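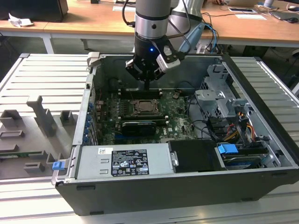

**Ticket:** Nightly stock export incomplete, Druvano rejects rows
**Opened:** August 2021
**Reported by:** Philomena Gilmartin, Telberg stores office
**Assigned to:** Rania Saber
**Priority:** 2
**Status:** Resolved, monitoring

## Fault as reported

The Driltness stock export finishes without an error, but the totals in Druvano are lower than the totals in Driltness the following morning. Philomena first saw it on adhesives and sealants. Reordering has been done by hand from the printed stock sheet in the meantime. No change of user, password or printer. The export has been in use since February and had matched until now.

## Initial checks (R. Saber)

- Export job present in the scheduler, enabled, last result 0x0.
- Output file written to the shared folder each night with the expected name.
- Free disk space fine on the stores PC and on the file server.
- Druvano import log shows 89 rows rejected with `FIELD COUNT MISMATCH`.
- Same rows rejected on a repeat import of the same file, so the file itself is at fault and the transfer can be ruled out.

Asked Philomena whether anyone had edited item records in bulk. She confirmed that Marcelino Alcaraz had loaded the new Lozano price list, which also replaced the item descriptions for that supplier.

## Log

**09:40** — Copied the last good export and the current one to a test folder. Compared the header lines. Identical: same columns, same order, semicolon separator.

**10:05** — Pulled the rejected rows into a separate file. All of them are Lozano items. Not every Lozano item is rejected, which rules out the supplier code as the cause.

**10:30** — Opened the rejected rows in a plain text editor. Several have a semicolon inside the description, for example:

 40-1177;Sealant, neutral; grey;CART;12;A4
 40-1182;Sealant, neutral; white;CART;30;A4

Driltness should put quotation marks round any text field containing the separator. It is not doing so on these rows. Other items with semicolons in the description are quoted correctly and import without trouble.

**11:15** — Difference found. On the good rows the description was typed in through the item screen. On the bad rows it came from the price list load, which writes to the long description. The export template takes the short description where one exists and falls back to the long one where it is blank. Marcelino's load left the short description blank.

**11:50** — Raised with Eusebio Cabello, who looks after our Driltness templates. His reply:

> The quoting option is set per field in the template, and nobody ticked it for the fallback. Tick it there too. While you are in the template check the width, as the long description can run well past what Druvano will take.

**12:10** — Checked the width. Druvano accepts 64 characters in the description and cuts the remainder without a warning. A number of sealant descriptions differ only in the colour at the end, so they would have imported as duplicates once the quoting was fixed. Held the change until this was dealt with.

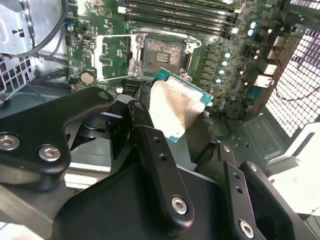
**13:30** — Two ways to handle the width: shorten in the template, or fill the short description properly. Shortening in the template would keep the import running but lose the colour. Philomena needs the colour on the picking list. Went with the second option.

**14:20** — Marcelino supplied a sheet of short descriptions for the Lozano items with the colour moved to the front. Loaded it into the Driltness test company first. Twelve lines refused for trailing spaces in the item code; spaces removed, reloaded, all accepted.

**14:45** — Ticked the quoting option on the fallback field in the test template. Ran the export. Opened the output and searched for unquoted semicolons in descriptions. None found.

**15:10** — Test import into Druvano clean, no rejected rows. Repeated both changes in the live company.

**15:35** — First live export stopped part way. Message in the job log:

 Batch limit reached (3,000). Remaining rows deferred.

This is a setting in the export job and has no connection with the template. The Lozano load took the item count over the limit. The remaining rows should go out in a second batch, but the job writes that batch to the same file name and overwrites the first. Added the batch number to the file name and told Druvano to collect both.

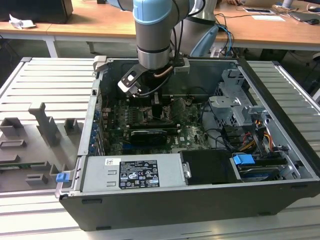

**16:00** — Asset record corrected while the ticket was open. Driltness support ask for the make of the PC on their fault form, and our list had the field blank, with "onboard" entered under graphics. Neither was any use to them. The motherboard has DELL printed on it in white and there is a black graphics card fitted across it, so both entries have been updated on the list. The serial number has still to be added by Cayetano Carrasco.

**16:25** — Second live export complete, both files present. Import clean. Totals by supplier compared between the two systems and equal, including Lozano.

## Cause

1. Quoting not enabled on the fallback description field in the export template.
2. Short descriptions left blank by the price list load, which brought the fallback into use.
3. Item count passed the batch limit, which would have shown itself at the next export in any case.

## Follow-up

- Marcelino to fill the short description column on all future supplier loads. Note added to the load sheet.
- Eusebio to ask Driltness whether the job can return a warning when rows are deferred — at present it reports success.
- Philomena to compare totals each morning for a week and reply on this ticket.
- Old export files left in the test folder until the ticket is closed.

**Update (P. Gilmartin):** Totals matched this morning. Picking list shows the colour. Two items still have the old description on the shelf labels, please can these be reprinted.

**Update (R. Saber):** Labels sent to the stores printer. Leaving open until the week is up.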